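Detmont House, Residents' Meeting
Minutes, May
Meeting opened at 7 in the evening in the ground floor activity room.

1. Minutes of the last meeting
The minutes were read and accepted. One correction: the repair of the door on the Jekgate side was paid by the building, and not by the residents' fund.

2. Activity room, table and baskets
It was reported that the activity room is used more since the winter, mostly for sorting of small donated things. The meeting discussed if the woven baskets should stay on the white table or go back to the shelf. Some residents find that a large basket takes too much of the table. Others said that a basket with a low side is very practical, as one can see what is inside without emptying it.
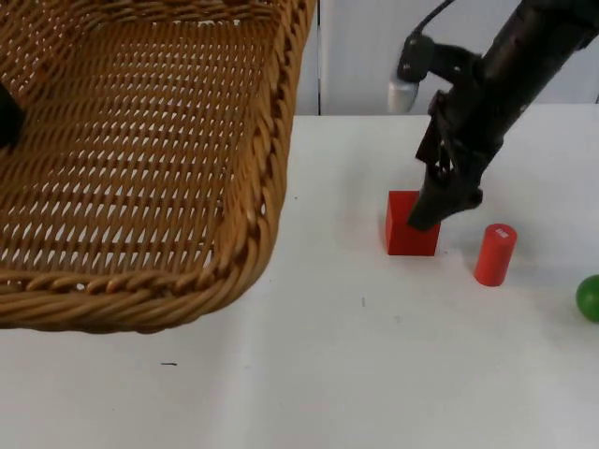 It was agreed that one large basket can stay on the table during the activity and must be put on the shelf after it. The plastic boxes from Siqueira will be offered to the residents of the second floor, who asked for them already in March.

A resident asked who is responsible for wiping the table. Decision: the group which used the room last wipes it, and writes the time in the notebook by the door.

3. Cleaning of the white surfaces
The meeting was informed that small dark marks and threads are seen on the white surfaces in the activity room. It is a small matter, but on white everything shows. One proposal was to paint with a darker color. The offer from Fatarach for painting is 1000 dollars, which most of those present considered too much for this year.

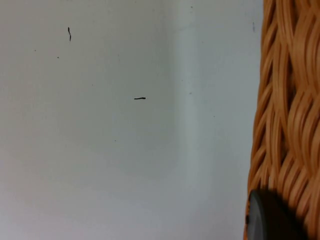
The second proposal was to clean first with a soft cloth and mild soap, and to decide about paint in the autumn. This was accepted, with 4 votes against. Rough sponges should not be used.

4. Money
The residents' fund has 308 dollars. Up to 300 dollars can be spent without a new vote, so cloths, soap and one more basket can be bought now. Receipts go in the envelope in the office.

5. Other matters
The key of the activity room was again not returned in time. Please bring it back the same evening. The request for a second coat rack was moved to the next meeting.

Meeting closed at 8:15.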